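Workshop notebook, Namberg room
Thursday, April 23, 2026

Spent most of the morning on the small table again, which I know sounds like a strange way to spend a morning, but the tabletop things had got into such a muddle since February that I couldn't find the good scissors, and Kirsten had started keeping her own pair in her coat. So: everything off, wipe the top, and only put back what really belongs there.

The wipe-down took longer than it should have. There was a ring from somebody's tea near one of the rounded corners (mine, I suspect, I'm the one who refuses coasters) and a line of old tape glue that wouldn't shift with plain water. A little dish soap on a warm cloth did it, two passes, then a dry cloth. I stayed away from the stronger cleaner from Tredell because it left a dull patch on the shelf by the window last time, and this pale top would show it badly. It came up very nicely. I had forgotten how light the wood is under all our clutter!

Then the question of the containers. Þórarinn is firmly for lids and I am firmly against them, as anyone who has read back through these pages will know by now. My feeling is that a shallow open box gets used and a lidded one gets something put on top of it, and then that's the end of the box. We agreed to try the see-through one without a lid for the small loose parts and look at it again once it has had some proper use. I like that you can tell from the side whether it needs filling. The pump bottle gets to live right beside it, on the right-hand end, so that anyone reaching for one finds the other.
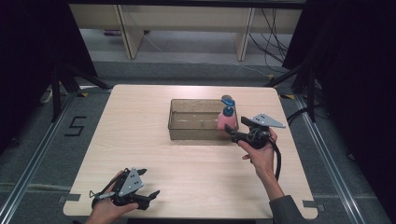 Clear box and pink pump bottle on the table, box still empty apart from a few pale specks.

The specks want brushing out before anything goes in. I had a go with a paper towel on the other box and it only pushed the dust into the corners, so a soft brush is better, or just turn the thing over above the bin and tap it. Kirsten says rinse it and be done, and she's probably right, but then it has to stand and drain somewhere and we are back to having things standing around.

On the bottle: I do love the blue top, you can spot it from the door. Please could we all keep the nozzle turned away from the box, though. I leaned on the pump of the old one by accident and filled a tray of washers with soap, and picking them out one at a time was not how I had planned to spend that afternoon.

Still to do: labels (Reter sheet, the 300 pack, top drawer), and ask Oddsson whether they still sell the shallow box in the same size. I would like 2 more if so. Felt pads for the table legs can wait, it sits well enough on the carpet.

Scissors found, by the way. Behind the radiator.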